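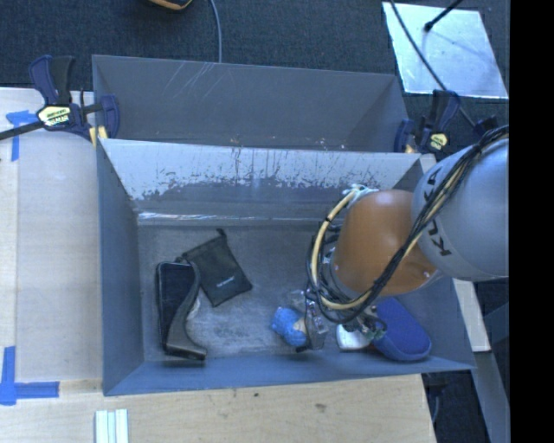

Wulan Mangundap argued, after reading our first report, that a planner which treats the bin as a plain box will always waste its best grasps, and that the fault should be looked for in the collision model before anyone touches the grasp scoring. We took up her point, and this section sets out what we changed.

4.2 Collision checking near the divider

The first version of Gritilance modelled the bin as five flat plates with a 4 cm safety margin on each. Grasps were scored, sorted and then checked against the plates in order. In clutter this worked well enough. Near the divider it did not, as the plate standing in for it was upright and the real divider slopes. Many good grasps at the foot of the slope were thrown out, and a few bad ones further up were let through.

Figure 3 shows the arm in the front compartment, with the gripper pointing down right beside the blue textured object. A pose like this is hard for the checker for two reasons. The neighbouring objects leave little room for the fingers, and the hoses and cables looped around the arm take up space that is missing from the maker's arm model. The hoses also shift as the wrist turns, so a fixed shape around the arm is either too small in some poses or too large in most.

We made two changes. The divider is now a sloping surface fitted to the depth data at the start of each run, with the margin cut to 2 cm. The hose bundle is modelled as a chain of short capsules whose positions are looked up from the wrist angle. The table was filled in by hand from recorded poses, a slow job that has to be done again whenever the hoses are tied differently.

The bin surface caused a separate problem. The upper part of the divider is worn to a bright, whitish patch, and the strip along its base reflects strongly. Majimbun, our segmentation module, sometimes marked such bright areas as objects. We now mask out any region that lies within the margin of the fitted slope - a crude fix, and one that will hide a thin object lying flat against the divider.

Both planners were run on the same 828 logged requests. Alun Sayce replayed the rejected grasps through the new checker, and the results are given by region in Section 5. Planning time rose slightly, nearly all of it spent on the capsule chain. Dropping the chain for grasps in the middle of the floor would recover most of this, but we have not tested that version on the arm.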